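Lecture 3: Charging and battery behavior in phones

Course notes, mobile hardware. Prepared by Ilir Ristić.

1. Scope

Lecture 2 dealt with the cell itself. These notes cover the path from the wall adapter to the cell, and how the phone decides how much current to draw. Wireless charging is left for the next set. Display power is not covered.

2. The two phases

A lithium-ion cell is charged first at constant current, then at constant voltage. In the first phase the charge controller holds the current steady while the cell voltage rises. When the voltage reaches its upper limit, the controller holds it there and the current falls. Charging ends when the current drops below a set cutoff.

Advertised charging times often stop at a partial level, in the first phase. The last part of the charge is slow at any adapter rating. When comparing two phones, check that both times refer to the same end level.

3. Negotiation

The phone and adapter agree on a voltage before high power is drawn. If no agreement is reached, both fall back to a basic 5 V mode. A cable that does not report its current rating may limit the result even when the adapter and phone both support more.

Power at the port is voltage times current. Power into the cell is lower, with the difference lost as heat in the converter, the board traces and the cell.

4. Worked case: Murevmont handset

The lab handset was charged from the Brumard adapter and logged with the Atinga meter. The log has 661 samples at a fixed interval. The constant-current phase ended at sample 49 in the warm run. This is early. The controller had reduced the current in steps as the case temperature rose, and the voltage limit had also been lowered. The August log was taken with older firmware and should not be mixed with this one.

Students should plot current and voltage on the same time axis and mark the change of phase. State the cutoff used. Do not smooth the current trace before marking the steps.

5. Reading

Rernosstead lab manual, section on charge controllers. Review the definition of internal resistance before the next lecture.
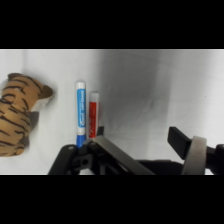

Page 3

Correction to section 4: the sample number is counted from the start of the log, including the idle samples before the adapter was connected. Subtract these before working out the phase length.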